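4. The Chair Nobody Adjusts: Findings on Seating

Office seating occupies an odd place in the workplace literature. Everyone agrees that it matters, and almost all of the evidence comes from people who were told they were being watched while they sat. Our own interest was narrower. We wanted to know what office workers do with an adjustable chair once the novelty has worn off and the manual has gone wherever manuals go.

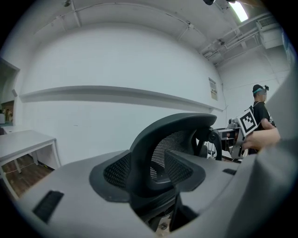

Figure 3. An office chair with a mesh backrest and a separate headrest, seen from behind.

4.1 Setting and procedure

The survey covered 251 desk workers at three firms, which we call Brillora, Sasia and Bautista. Brillora handles insurance claims, Sasia translates technical documents, and Bautista sells flooring to hotels. All three had replaced their seating in the two years before the study, and all three described the new chairs to us as an investment in people. Two of them used exactly those words, in that order, which suggests a shared brochure.

Respondents filled out a paper form at their desks in May. It asked which parts of the chair they could adjust, which of these they had adjusted since the chair arrived, and how they had learned to do it. A second page, added after the pilot, asked them to rate their comfort on a scale from 0 to 100. We regret the second page. Given a hundred points to play with, most people picked a multiple of ten, and the remainder picked 75.

A smaller group of 19 respondents agreed to a short interview. These were held in meeting rooms, where the chairs had no adjustments at all and where several people told us they were more comfortable.

4.2 What gets adjusted

Seat height was the clear winner at all three sites. The lever is easy to find, it does something right away, and most people have been playing with one since their first swivel chair. Armrests came next, although the interviews showed that a good share of armrest adjustment is really desk avoidance: the arms go down so the chair can be pushed in at night, and they stay down.

Back tension fared badly. Interviewees knew there was a knob, or believed there was, but few could say which way to turn it or what would be different if they did. One described turning it for a while "to be fair to it" and then going back to work.

The headrest drew the strongest opinions and the least use. At Sasia, where much of the day is spent leaning toward two documents at once, it was mentioned mainly as a place to hang a jacket. At Brillora it was used during phone calls, and more during long ones. Workers at Bautista liked theirs and could not tell us why. We pressed them on this, got nowhere, and report the result as we found it.

4.3 How people learn

Each firm had offered some instruction. Sasia and Bautista sent a link to a video. Brillora hired an outside trainer from a company called Trukance, who ran a session of forty minutes over lunch. Attendance was good, and the sandwiches were remembered in more detail than the lumbar support.

The more common route was a neighbor. Interviewees told us again and again that they had watched a colleague pull a lever, asked what it did, and pulled their own. This kind of teaching is quick and free, and it spreads mistakes as well as it spreads anything else. One row of desks at Brillora had, to a person, locked their backrests bolt upright and taken this for the factory setting.

4.4 Limits of the data

The form relied on memory, and people do not store much about their chairs. Some respondents reported adjusting parts their model does not have. We left these answers in, partly for honesty and partly because belief in an adjustment may well affect comfort — a question we would have liked to ask and did not think of in time.

We also had no measure of how long anyone sat. Attendance records were offered by Bautista and declined by us, as they show when a person enters the building and say little about where the person goes next. Section 5 takes up the matter of standing desks, on which the same respondents had a great deal more to say.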